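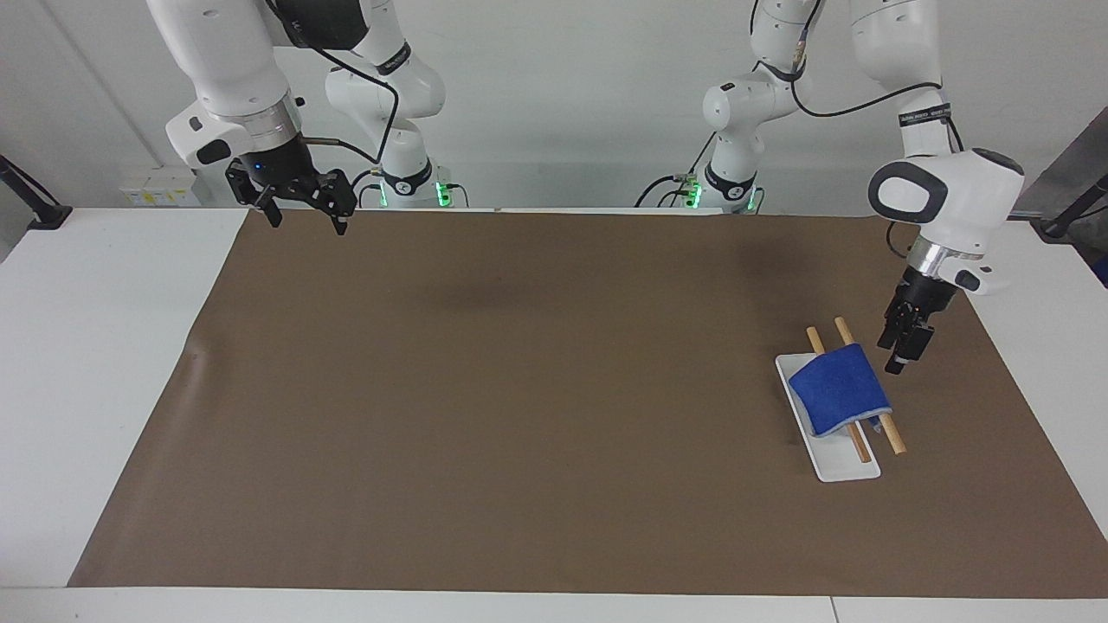 마리안 코바치
박사과정 연구원, 자동차유통학 전공

그림 1. 흰색 로봇 팔 두 대와 갈색 종이를 깐 작업대

3. 자료와 분석 방법

3.1 연구 대상

본 절에서는 소형 해치백과 소형 세단의 중고 가격을 비교하기 위하여 사용한 자료를 설명한다. 앞 절에서 쓴 것과 같이, 같은 플랫폼을 공유하는 두 차체 형식의 잔존 가치를 직접 비교한 연구는 많지 않다. 대부분의 선행 연구는 차급을 단위로 하여 평균 가격을 계산하였고, 차체 형식은 통제 변수로만 넣었다. 이러한 방법에서는 해치백을 사는 사람과 세단을 사는 사람이 처음부터 다른 사양을 선택한다는 점이 충분히 드러나지 않는다.

연구 대상은 Vindby의 소형 승용차이다. 이 차종을 고른 까닭은 동일한 엔진과 변속기를 가진 해치백과 세단이 같은 시기에 판매되었기 때문이다. 축간거리도 같고, 앞문까지의 차체 부품도 공유한다. 다른 점은 뒷유리 이후의 형상과 트렁크 입구의 크기, 그리고 뒷좌석 등받이의 각도이다. 신차 가격표에서는 세단이 해치백보다 조금 비쌌지만, 기본 장비를 맞추어 계산하면 그 차이는 거의 없어진다.

하이브리드 사양은 해치백에만 있었으므로 분석에서 제외하였다. 하이브리드를 포함하면 차체의 효과와 동력 장치의 효과를 나눌 수가 없다. 이 결정에 의하여 표본이 상당히 줄어들었으나, 비교의 공정함을 우선으로 하였다.

3.2 자료의 수집

매물 자료는 중고차 거래 사이트 Lotel에서 수집하였다. 지역은 Dratia로 한정하였다. 이 지역은 도시와 농촌이 비교적 가까이 붙어 있고, 겨울에 도로에 소금을 뿌리는 기간이 짧다. 그러므로 하부 부식이 가격에 주는 영향이 다른 지역보다 작다고 생각된다. 수집은 5월에 마쳤으며, 출고 후 4년이 지난 차량만을 대상으로 하였다. 4년은 해당 지역에서 제조사의 일반 보증이 끝나는 시점이고, 리스 차량이 시장에 많이 나오는 시점이기도 하다.

처음에 얻은 매물은 428건이었다. 여기에서 주행거리가 적혀 있지 않은 매물, 같은 차량이 다른 판매자의 이름으로 다시 올라온 매물, 사고 이력의 기재가 불완전한 매물을 차례로 제외하였다. 중복 매물은 차대번호가 공개된 경우에는 번호로 확인하였다. 번호가 공개되지 않은 경우에는 색상과 주행거리, 설명문의 표현을 함께 대조하였다. 판단이 어려운 매물은 남기지 않고 모두 제외하였다. 최종 분석에는 177건을 사용하였다.

가격은 판매자가 제시한 가격이며 실제로 계약된 가격이 아니다. 이 점은 본 연구의 제한이다. 다만 두 차체 형식에서 흥정의 폭이 크게 다르다고 볼 이유를 찾지 못하였으므로, 상대적인 비교에는 사용할 수 있다고 판단하였다. 판매 기간 중에 가격이 변경된 매물은 마지막으로 제시된 가격을 기록하였다.

3.3 차량 상태의 평가

차량 상태는 가격을 설명하는 중요한 변수이지만, 판매자의 설명만으로는 비교하기 어렵다. “상태 아주 좋음”이라는 문장은 거의 모든 매물에 들어 있었다. 따라서 본 연구에서는 Prasertsri 점검표가 첨부된 매물의 경우 점검표의 등급을 그대로 사용하였다. 점검표가 없는 매물은 설명문과 정비 기록에서 타이어, 브레이크, 외판 수리에 대한 기재를 찾아서 같은 등급 체계로 바꾸었다.

이 작업에서 한 가지 어려움이 있었다. 해치백의 매물에는 뒷좌석을 접은 상태에서 짐을 실은 흔적, 예를 들면 트렁크 옆면 플라스틱의 긁힘이 자주 적혀 있다. 세단의 매물에는 이런 기재가 드물다. 그러나 이것이 세단의 내장이 더 깨끗하다는 뜻인지, 또는 판매자가 세단의 트렁크 안을 자세히 보지 않는다는 뜻인지는 자료에서 알 수 없었다. 그래서 트렁크 내부의 긁힘은 등급 계산에 넣지 않고 따로 기록하였다.

3.4 모형

종속 변수는 제시 가격을 신차 당시의 가격으로 나눈 비율이다. 신차 가격에는 선택 장비의 가격을 포함하였다. 설명 변수는 차체 형식, 주행거리, 상태 등급, 변속기 종류, 그리고 판매자의 유형이다. 주행거리는 로그로 변환하였다. 변환하지 않은 값을 사용하면 택시나 배달에 쓰인 소수의 차량이 결과를 지나치게 움직였다.

차체 형식과 주행거리의 교차항도 모형에 넣었다. 예비 분석에서 주행거리가 짧은 구간에서는 세단의 가격이 높았지만, 긴 구간에서는 그러한 경향이 약해졌기 때문이다. 교차항이 없는 모형에서는 이 두 구간이 서로 상쇄되어 차체 형식의 효과가 없는 것처럼 보일 위험이 있다.

판매자의 유형은 개인과 업자로 나누었다. 인증 중고차는 업자에 포함하였는데, 보증 연장의 비용이 가격에 들어 있을 가능성이 있으므로 이를 제외한 추정도 별도로 실시하였다. 두 추정의 차이는 다음 절에서 다룬다.

3.5 해석상의 주의

본 연구의 자료는 한 제조사와 한 지역에 한정된다. 소형 세단에 대한 선호는 나라에 따라 다르며, 주차 공간의 길이나 가족의 수와도 관계가 있을 것이다. 또한 제조사가 후속 모델의 차체 형식을 발표하면 이전 모델의 중고 가격이 움직일 수 있다. 수집 기간 동안 Vindby는 후속 모델에 대한 공식 발표를 하지 않았으나, 동호인 게시판에서는 세단만 남을 것이라는 추측이 이미 여러 번 올라와 있었다. 이런 추측이 판매자의 가격 결정에 어느 정도 영향을 주었는지는 본 자료로 측정할 수 없다. 게시판의 글과 매물의 가격 변경 시점을 연결하는 분석은 별도의 자료가 필요하므로 본 논문의 범위에 포함하지 않았다.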